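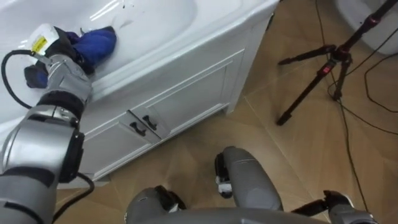
4.2 卫生间清洁任务

本节报告卫生间清洁类任务的实验设置与结果。前一节讨论的整理类任务以抓取和放置为主,物体在被放下之后即与执行器脱离,任务是否完成可以由物体的最终位置判定。清洁类任务不具备这一条件。抹布须在整个作业过程中保持受控,执行器与被清洁表面之间须维持连续接触,而完成与否取决于表面状态。对于“机器能否承担家务”这一问题,两类任务给出的答案相差较大,本文因此将其分开统计,不作合并。

4.2.1 任务选取与场地

任务清单由Javiera Maldonado与Eulalia Ibarra拟定,依据是前期入户访谈中受访者对日常清洁内容的描述。初稿于一月完成,经两轮删改后保留46个子任务,涵盖洗手盆内壁与盆底擦拭、台面擦拭、柜门表面擦拭、镜面擦拭以及抹布的取用、翻面与归位。凡需使用腐蚀性清洁剂或需拆卸水管部件的内容均予剔除。淋浴间内部的清洁亦未纳入,该部分对防水等级的要求超出了现有平台的设计范围。

实验在三处场地进行,以下依次称为Idis、Palumbo与Traden。Idis为实验室内搭建的样板间,洁具与柜体按常见住宅规格安装;Palumbo与Traden为长期空置的住宅单元,洁具保持交付时的状态,研究人员未对其作任何改动。三处场地的地面材料、柜体高度和盆体形状互不相同。本文没有为各场地单独调整控制参数,也没有在盆体或柜体上粘贴定位标记。

4.2.2 作业配置

洗手盆擦拭是清单中尝试次数最多的任务,图3给出了其典型作业姿态。机器人以左侧夹爪持抹布伸入盆内,将抹布压在白色盆面上,右侧夹爪处于较低位置,不参与擦拭。该姿态下左臂自下方斜向上越过盆沿,前臂与台面边缘之间的余量较小,这是后文所述若干失败的直接来源。

图3 洗手盆擦拭任务的作业姿态。左侧夹爪将蓝色抹布压持于盆内;盆体嵌于白色双门浴室柜的台面中,右侧为三脚架与线缆。

抹布统一采用纯色织物。选用与盆体反差较大的颜色,是为了便于视觉模块分割布料轮廓,同时也便于标注人员在回放时判断布料的覆盖区域。需要承认,这一选择降低了感知难度。家庭中常见的白色或浅灰色抹布在白色陶瓷表面上几乎没有可用的色差,相关的对照实验见附录B。

布料在夹持后的形态未作约束。夹爪闭合时布料自然起皱,一部分垂于夹爪一侧,另一部分在盆面上堆叠。早期方案曾要求机器人先将布料展平再行擦拭,Valtteri Kiiskinen在预实验中发现,展平步骤耗时过长,且展平后的布料在首次接触盆壁时即重新起皱,该步骤遂被取消。取消之后,策略须能容忍接触面积的持续变化,控制目标也由“布料覆盖指定区域”改为“在指定区域内维持法向压力并完成往复轨迹”。

4.2.3 评定方法

每次尝试由两名评定人员独立打分,评定内容分为过程与结果两部分。过程部分记录布料是否脱落、夹爪硬质部分是否与陶瓷表面直接接触、机体是否与柜体发生碰撞以及操作员是否介入。结果部分由评定人员在作业结束后检查预先涂布的示踪剂残留。两名评定人员意见不一致时,由Ada Fontana复核录像后裁定。

完成的标准定义如下:示踪剂在目标区域内无肉眼可见残留,过程中操作员未介入,且未发生可能损伤洁具的硬接触。三项条件须同时满足。此前部分文献仅以末端轨迹的完成度作为成功依据,我们认为该做法不适用于清洁任务。在本实验中,轨迹完整而表面未净的情况相当常见,若按轨迹完成度统计,结果将明显偏高。

参与评定的人员事先不知晓所评尝试使用的策略版本。Idis场地的评定培训于7月8日完成,其后评定表的措辞未再改动。

4.2.4 结果

洗手盆擦拭任务共进行315次尝试,其中160次满足完成标准。以家务服务的要求衡量,这一比例尚不足以支持无人值守运行。三处场地之间的差异主要来自盆体形状:盆壁较陡、盆底较深时,腕部须以较大角度弯折才能使布料贴合侧壁,关节接近限位后,策略往往以牺牲压力为代价维持轨迹,残留便集中于侧壁上部。

盆底区域的表现优于其他区域。夹爪自上而下施压时,布料的堆叠反而增加了缓冲,硬接触较少,压力波动也较为平缓。盆沿与台面交接处的表现最差。该处多有凸起的边缘,布料在越过边缘时容易被带离接触面,夹爪随后在没有布料覆盖的情况下继续前行。操作员的介入多发生于此。

排水口附近的结果须单独说明。布料边角有时卡入排水口与塞盖之间的缝隙,夹爪回撤时产生较大拉力。力矩监测能够及时触发停机,未造成洁具损坏,但停机后机器人没有自主解除卡滞的能力,只能由操作员处理。熟练的保洁人员遇到同样情形时,通常松开手指、改换方向轻提即可。就动作幅度而言,这一处理极为简单,困难在于判断布料卡在何处以及应朝哪个方向用力。

未达标的尝试按首要原因归类,依次为表面残留、布料脱离接触面、机体与柜体或台面接触、布料脱落。感知错误单独导致的失败较少,这与整理类任务的情况相反。整理任务中,识别与定位错误占失败的大部分;清洁任务中,机器人在多数情况下清楚布料与盆体的位置,却无法稳定地控制二者之间的接触。

4.2.5 与人工作业的比较

为提供参照,我们邀请从事住宅保洁工作的Rebecca Sorrentino在三处场地完成同样的擦拭内容。比较的目的在于了解作业策略,不在于计时竞赛,故未对其提出速度要求。机器人单次作业的用时大致为人工的46倍,其中相当一部分耗费在接近盆体前的位姿调整以及每段轨迹之间的停顿。

用时之外,作业顺序的差别更值得注意。Sorrentino在各场地均先擦台面,再擦盆沿,最后处理盆内,擦拭过程中多次将抹布对折以换用干净的一面,并以指尖隔布擦拭龙头根部。机器人按子任务逐项执行,各项之间没有对抹布洁净程度的估计。即使单项擦拭达标,使用同一布面连续处理多个区域仍会造成二次沾染。现行评定表以单个子任务为单位,不能反映这一问题。

她在访谈中还指出,客户判断卫生间是否干净,往往先看柜门把手周围和龙头根部,盆底反在其次。上述两处恰为本平台的薄弱环节。把手凸出于柜门表面,平行夹爪持布绕行时难以兼顾两侧;龙头根部空间狭窄,夹爪尺寸本身即构成限制。由此看来,若以用户感受到的清洁程度为准,前述结果可能仍偏乐观。

4.2.6 部署条件与局限

本实验所用平台依赖外部线缆,场地内另设有支架等固定设施。在面积有限的卫生间中,线缆与支架占用地面空间,机器人的可站立位置随之减少。实验前须由人员检查线缆走向,实验中若机器人需要转身,亦须由人员看护。上述准备时间未计入任务用时。普通住户显然不会接受这样的准备工作,因此本节数据只能说明擦拭动作本身的可行程度,不能直接推及家庭部署。

抛光地砖对移动底座也有影响。反光地面使深度估计在局部区域出现空洞,Traden场地尤为明显。我们在该场地采用Clarnus定位模块进行补偿,补偿后位姿误差降至可接受范围,但对光照变化仍较敏感。傍晚室内照明开启前后,同一站位得出的台面高度估计存在可察觉的偏移。

另有三点局限。其一,所有尝试均在抹布已由机器人夹持或置于固定位置的条件下开始,从挂钩、水桶或柜内取出抹布的过程归入独立子任务统计。其二,示踪剂的附着特性与日常污渍不同,水垢、牙膏残迹和皂垢的清除所需的压力与往复次数均更高。其三,人工参照仅来自一名从业人员,所观察到的作业顺序未必具有普遍性。

就现有数据而言,机器人已能在有人值守的条件下完成部分平缓表面的擦拭,尚不能独立承担一间卫生间的完整清洁。接触控制与卡滞恢复是当前最主要的缺口。第5节将讨论在夹爪指面增加触觉传感后盆沿区域结果的变化,以及以整间清洁为单位的评定方案。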